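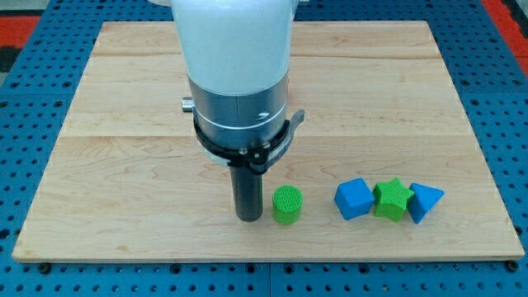 Plastic shape blocks on a light-coloured wooden board.

Hesto adds textured pieces to its shape block range

Hesto has added a textured finish to its range of plastic shape blocks for nurseries and infant schools. The first sets went out from the Honditz workshop in May. Plain pieces stay on sale at the same price.

The textured blocks carry a fine crosshatched pattern on the top and sides, as on the green cylinder and green star. The blue cube has the smooth matte finish and softly rounded edges. Hesto says the two finishes can be mixed in one set, so that pieces may be sorted by touch as well as by shape and colour.

A full set holds 34 blocks and weighs up to 300 grams. The first run is limited to 1,000 sets. Schools which bought the earlier Walden set can order single textured pieces to go with it, and the shapes and sizes are unchanged. The storage tray from the Walden set also fits.

The blocks are washed in warm soapy water with a soft brush. Hesto advises against dishwashers for the textured pieces, as high heat can warp the pattern. Solvent cleaners should not be used on either finish.

Trial sets were lent to 110 classrooms before the order book opened. Following comments from teachers, the points of the star were made slightly thicker. Orders are handled by the distributor Hodžić, and the next batch leaves Honditz on Thursday.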